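Gallery: Block Pushing at the Vokon Bench

Skedness is a small project on teaching an arm to push things where it is told. The learning system needs examples, and the examples come from people. An operator steers the arm by hand controller, follows a written instruction such as "move the red cube next to the red cylinder," and the motion is saved with the words. Nurhan Sezer runs the sessions and edits this gallery for our newsletter, Jadden.

A session is 45 minutes, then the operator takes a break. We keep two sessions a day per person. Past that the pushes get sloppy and we end up throwing out most of them. 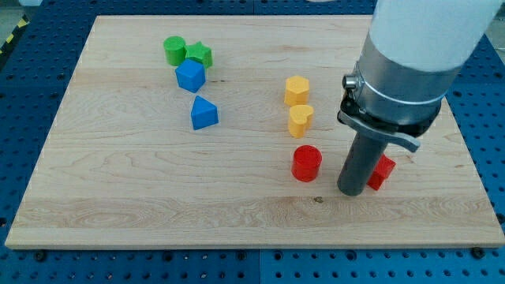 Jadden, Issue 3, p. 2

Red, blue, green and yellow blocks on the maple board, with the arm's finger down beside the red cube. There is no grasping in this task. All of the work is done by pushing with the one finger.

The board is bolted down at the near edge so that it stays put between sessions. Operators leave the blocks where the last instruction put them and start the next one from there. Full resets happen only at the start of a session.

Instructions are written by a second person at the desk. We ask for ordinary wording. "Nudge the star left a bit" is fine, and so is "put the heart by the hexagon." Spelling mistakes are kept as typed.

Any example longer than 90 seconds is set aside and checked by hand before it goes into the training set.

The August sessions were recorded at Gündoğdu. Operators who want to sign up for the next round should write to Nurhan with the hours they have free.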